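**Kivska two-arm kitchen unit, reviewed after 40 days**

I tested the Kivska in the staff kitchen at Idico, where we wash up after two meals a day. The question was whether it could take over a chore. My answer is partly.

Setup took Trinh Lương and me one afternoon. The arms need a clear, flat table and don't like being bumped. Cups were a failure, and we gave up on them in the first week. Cutlery it ignores. Towels it can fold if you lay them out square first, which is half the job.

It is slow. A person clears our rack in 2 minutes, and the Kivska needs up to 57. It is quiet, though, and the February update stopped the elbow from drifting. 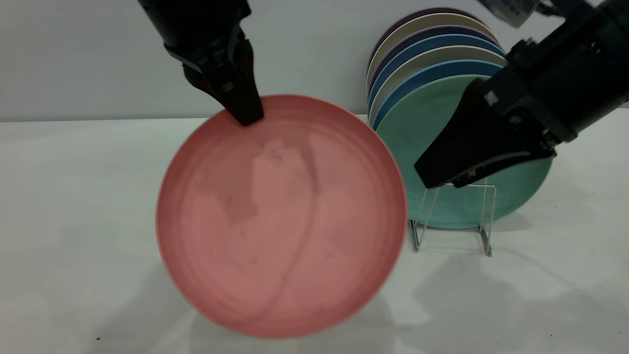 Plates are the one job I'd give it. It takes them by the rim, as with the pink one, and a wire rack with plates leaning close together is a fair test of any gripper. I would still check each plate for smudges.

Rental is 198 a month. For a small kitchen, I'd wait for the next model.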